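Molum bench gripper kit, version 2

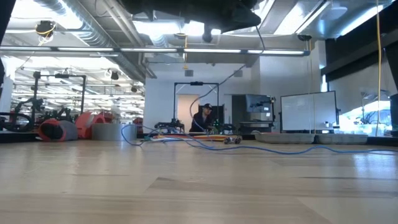
Page last changed: 6/15/20 by Beril Sönmez

Molum is a two-finger gripper kit for people who build a robot arm at home or in a shared workshop. We develop it at Nudier, on one long wooden table, with cables in every colour we could buy.

The kit contains the metal brackets, the joints, 2 small motors and the control board. The arm is not included. You will need a screwdriver, a 30 W supply and one free evening. Please connect the motors before you close the bracket, otherwise the plugs are difficult to reach.

The fingers open to 67 mm. For wider objects, we recommend the long fingers from Losisetti, which fit the same holes.

A black stand with a crossbar is useful if you want to mount a small camera over your table, as we do. It is sold separately under the name Marchuk.

Availability: the first series is finished. The next one will be ready in July, and orders are sent in the sequence in which they arrive.

Spare parts: joints and brackets can be ordered singly. Write to Beril and tell her the version of your kit, it is printed on the bag.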